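Notes > Roads > Farm vehicles

Why loaded trailers go over on the Erkthorpe road

Another trailer went over in March on the hill below Erkthorpe, at the second bend, the one with the drain cover on the inside. The driver was unhurt. The load of sugar beet closed the road until the middle of the afternoon. I have driven tractors on that hill for 12 years and wanted to write down how this kind of accident works, mainly to correct a few things said about it on the local message board.

The common explanation was speed. Speed matters, but the trailers that go over there are usually moving at a pace a cyclist would find slow. The figure to look at is the height of the center of mass compared with half the track width. A flat trailer with a low load can take a lot of sideways force before the inner wheels lift. Stack the same weight twice as high and the limit drops sharply. Bulk crops make this worse when they are heaped above the sides, and bales make it worse again, because they are light for their volume and people build upward until they reach the weight they wanted.

The road takes away part of what is left. At the second bend the surface falls toward the outside, the wrong way for anyone coming down. I put a level on a straight board across the lane early one morning and got a drop of 70 millimeters from the inside edge to the outside edge. A car does not notice that. A trailer with a high load is already leaning before the driver turns the wheel.

Load shift is the third part. Loose material moves to the low side and stays there. Bales held by a single strap can walk sideways over a rough surface, a little at each bump, and the driver has no way of seeing it from the seat. By the time the mirror shows a lean, the inner tires are carrying very little.

Then there is the hitch. Most of the older trailers around here couple with a ring and hook, which lets the trailer roll some distance before it takes the tractor with it. That is often why the tractor stays upright. A stiff coupling gives less freedom, and on a steep bank the trailer can pull the tractor over too. In that case the roll bar and the seat belt decide the outcome. Old tractors often have the bar and no belt, or a folding bar left folded.

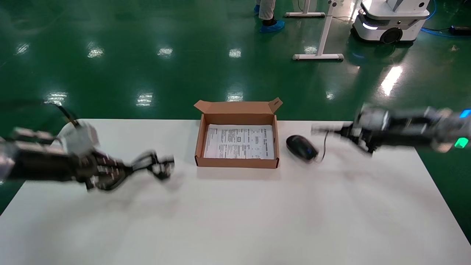 What the sensors can and cannot do

Clerkodo sells a tilt alarm that bolts to the trailer frame and sounds a buzzer in the cab. I fitted one to the Jondberg trailer last season. It measures the angle of the frame, so it responds to the slope and to the springs compressing on one side. It does not know how high the load is. The same angle can be harmless with an empty trailer and far too much with a full one, and the alarm point has to be set for the worst load you expect to carry. Mine then sounded on every field entrance, and after a week I was ignoring it. I now change the setting by hand when the load changes – a nuisance, but the buzzer means something again.

Axle load readings from each side would be more useful. The ratio between left and right tells you how close the inner wheels are to lifting, whatever the load. Crăciun lists a kit for air-sprung trailers. Mine has leaf springs, so I have not tried it.

What I do on the hill

I stop at the lay-by 100 meters before the first bend and check the straps. I choose a low gear there and stay in it to the bottom. Braking is finished before the wheel is turned. If the load is above the sides, I take the valley road, which adds 3 miles and has one awkward junction but no bad camber.

The parish has been asked to have the bend resurfaced with the fall corrected. The reply said the site would be looked at with the drainage work. The drain cover is still loose.

This site uses cookies to remember your settings. By continuing to read you accept their use.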